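Visit to the Jukerness Residence
26 Apr 2026

Members of the Naren Housing Circle were received at the Jukerness residence, a shared house operated by Okau. The purpose of the visit was to learn how residents are supported in the everyday care of clothing and bed linen. The house has been open since February and takes its residents for stays of up to 183 nights.

The visit began in the laundry room on the ground floor, which serves all 4 levels of the building. Machines are booked on a paper sheet by the door. Our hosts explained that the booking hours were extended after the first month, as evenings had filled up quickly. The linen store next door was supplied by Oltmanns and holds 257 sets of sheets and covers – more than the house needs at present, with a second building planned.

The group then went upstairs to the bedrooms. Storage is modest, and the bed is where most sorting takes place. Residents are encouraged to put everything out at once, to separate dark clothing from light, and to deal with small items such as caps and cloths last. Bedding is a matter of personal choice, and many residents bring their own quilts. 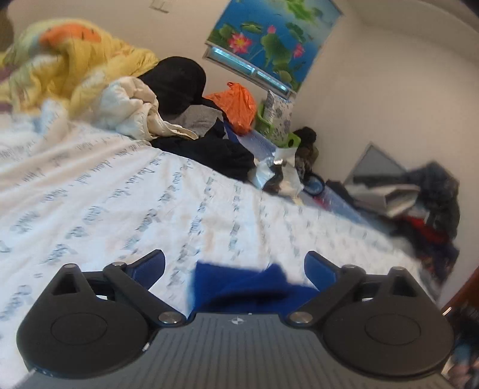
Clothing on a bed with a script-print sheet, with a yellow quilt at the head and a green basket by the wall.

Discussion afterward turned to the cost of drying in winter and to the shortage of shelves on the upper floors. Okau expects to fit two further shelves in each bedroom. The Circle thanks the residents for their welcome and will send its written remarks to the house office.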